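Version 3 of the Droscombe place-name table replaces version 2 in full. Row identifiers were not carried over. Code that joins on `row_id` needs the crosswalk in `extra/v2_to_v3.tsv`.

# Droscombe Field Names

Field names, lane names and minor place names from the parish of Droscombe and the three townships that once belonged to it: Prilholm, Mollel and Handommont. The table has 3,675 rows. Each row is one spelling of one name in one source, so a field that appears in four surveys has four rows and a shared `place_key`.

## Files

- `names.tsv` — main table, UTF-8, tab-separated, header row
- `places.tsv` — one row per `place_key`, with preferred modern form
- `sources.tsv` — short titles, shelf marks, date ranges
- `extra/v2_to_v3.tsv` — old and new identifiers
- `extra/rejected.tsv` — readings considered and dropped, with initials and reason

## Columns in `names.tsv`

| Column | Type | Notes |
|---|---|---|
| `row_id` | string | Stable from v3 onward |
| `place_key` | string | Joins to `places.tsv` |
| `form` | string | Spelling as written, abbreviations kept |
| `form_expanded` | string | Abbreviations written out in square brackets |
| `source_id` | string | Joins to `sources.tsv` |
| `folio` | string | Blank for maps |
| `year_from`, `year_to` | integer | Equal if the source is dated to a single year |
| `township` | string | One of `D`, `P`, `M`, `H` |
| `certainty` | integer | 1 (clear) to 4 (guess) |
| `note` | string | Free text, may be empty |

`form` keeps the capital letters of the source. Long s is written as s. Superscript letters are brought down to the line, so `y`+superscript `e` appears as `ye`. A missing letter is marked with a period inside square brackets, one period per letter where the width of the gap allows a count, otherwise `[...]`.

## Transcription

Every sheet was read twice. The second reader did not have access to the first reader's file. Where the two readings matched after whitespace was normalized, the row was accepted with the lower of the two certainty scores. Everything else went to Aiguo Fu, who decided on a reading or sent the sheet back.

Map sheets were read flat at a bare table under even light. Bound volumes were read on foam wedges and were not opened past the angle the binding allowed. Readers worked from the originals in all cases except the Mollel tithe book, for which a microfilm print was used. 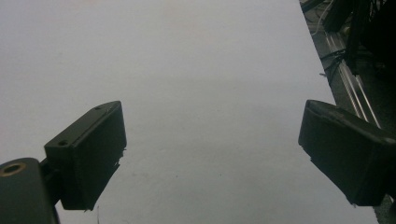 ## Dating

Sources without a date were placed by paper, hand and named tenants. The reasoning is in `sources.tsv` under `date_basis`. Ranges wider than 40 years were avoided where possible, but two Handommont rentals remain at 60 and should be left out of any time series.

The Prilholm survey is a later copy of a lost original. `year_from` and `year_to` give the date of the copy. Version 2 gave the supposed date of the original, and this accounts for most of the differences in early spellings between the two releases.

## Known problems

- The Handommont rows contain more than 200 forms with `certainty` 3 or 4, nearly all from the water-stained half of one rental.
- `Long Acre` and `Longacre` in Mollel may be two fields. They share a `place_key` for now.
- Tenants' names used as field names (`Hobbs his close`) are included only if the same form occurs in a second source.
- Lane names are thin before the first printed map. Absence from the table says nothing about whether a lane existed.
- Coordinates are not provided. An earlier attempt placed fields by eye on a modern base map and the errors were too large to publish.

## Loading

```r
names <- read.delim("names.tsv", quote = "", encoding = "UTF-8",
 colClasses = c(township = "character"))
```

Set `quote = ""`. Several forms contain an apostrophe and the default setting will swallow rows without a warning. Spreadsheet programs may turn `folio` values such as `3-4` into dates, so import that column as text.

## Corrections

Send corrections as a plain text file with `row_id`, the proposed reading and the reason. A reading that rests on the modern name alone will not be accepted. Changes are collected and released each December — the table is not edited between releases, apart from broken joins.

## License

The tables are released under CC BY 4.0. Scans of the source documents are not part of this release and must be requested from the holding archive.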